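Call for Participants: In-Home Evaluation of the Lonum Hand-Held Gripper Kit

Posted 26th September
Reference: LN-265
Location: participant's own home, Urquijo metro area
Type: paid, part-time, fixed term

Mevum tests manipulation hardware for manufacturers and publishes the results to subscribers. We are recruiting adults to use the Lonum two-hand gripper kit at home over six weeks and report on it. The review covers comfort, jaw alignment, pad wear, cable handling and the quality of the recordings the kit produces. Prior experience with robots is not required. Steady hands and a tolerance for repetition are.

What the work involves

Participants carry out short household tasks with a gripper in each hand and record each attempt. A session lasts 90 minutes, including setup and upload. Four sessions per week are expected. Tasks are assigned in blocks and fall under sorting, folding, packing and small-item handling. Small-item handling is the largest block and the one with the highest dropout rate in our April round, so please read the requirements with it in mind.

Work is done on an ordinary table in whatever room you have. We do not want rooms cleared or staged. Daylight is acceptable, including from a window facing the table.

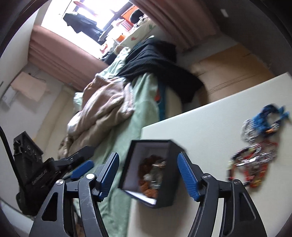 Small-item handling: beaded jewellery and an open black box on a tabletop, blue-padded gripper fingers on either side of the box.

The April round produced 3,269 recorded attempts, of which 1,874 passed review. Most rejections came from two faults: jaws closed before the item was between the pads, and recordings stopped before the item was released. Both are covered in the training session. Rejected attempts do not reduce your pay, but a participant whose rejection rate stays high after a second training call may be released from the study.

Requirements

Age 18 or over.
A table at standing or sitting height that you can use without interruption.
Home internet with an upload speed of at least 20 Mbps.
Full use of both hands. The kit cannot be adapted for one-handed use at present.
Small items of your own for the handling block: bracelets, keys, buttons, clips, cord. Do not use anything valuable or fragile. Mevum does not cover damage to personal items.
Written consent from every adult in the household. Other people should stay out of the work area during recording.

Useful but not required

Experience in assembly, sewing, jewelry repair or lab bench work. Left-handed applicants are encouraged to apply, as the April group had very few.

Equipment

The kit ships in a Kaston hard case and remains the property of Mevum. Return shipping is prepaid. Participants may not open the housings, replace the pads or lend the kit to others. Report loose pivots or a pad that has shifted before starting the next session.

Pay

$265 on completion of training and the first week, then $1,033 for the remaining five weeks, paid in two installments. Participants who withdraw are paid for the sessions they have uploaded.

How to apply

Use the form on the Mevum recruitment page and quote the reference above. Include your table dimensions, your upload speed and the hours you can work. Applications without an upload speed will not be processed. Selected applicants will be offered a 20-minute video call.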